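4.2 Sorting at the point of disposal

The second part of the survey dealt with what residents of Derholm do with empty drink bottles before the bottles leave the home. Earlier work on household waste has mostly looked at curbside totals, which say little about the choices made in the kitchen. We asked each household where empties are kept, whether they are crushed, and whether the label is taken off.

A total of 1575 forms were sent out in October and 879 were returned in usable condition. Forms with no answer to the question on storage were left out. Homes in the Bridard district were sent the same form as the rest of the town, although pickup there follows a different schedule.

Most respondents kept plastic bottles apart from general trash. Fewer crushed them, and the habit varied a great deal within the same building. People who lived on upper floors wrote more often that they crushed bottles to save trips downstairs. Several added that a small bin fills quickly when bottles go in whole, and that they then start a bag on the floor beside it. Labels were rarely removed. The town's leaflet does not mention them, and many respondents did not know if it mattered.

We grouped the containers people described into 4 types: open bins, lidded bins, bags, and crates. Open bins were the most common. A round open bin with clear plastic bottles in it is shown in Figure 5.

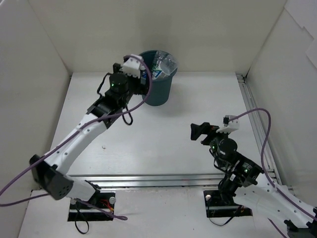 Amra Hodžić, lead author

Figure 5. Crumpled clear bottles in an open bin. One stands upright at the back of the rim, and a white, blue and green label is visible near the front.

Lidded bins were reported mainly by households with small children or pets. Respondents who used them were less likely to rinse bottles first. Crates were almost always kept on a balcony or in a hallway, and their owners tended to leave bottles uncrushed so they could be stacked.

The form did not ask about bin size, so we cannot say how volume affects the decision to crush. Slavica Obradović raised this point during coding, and a question on size has been added to the form for the next round.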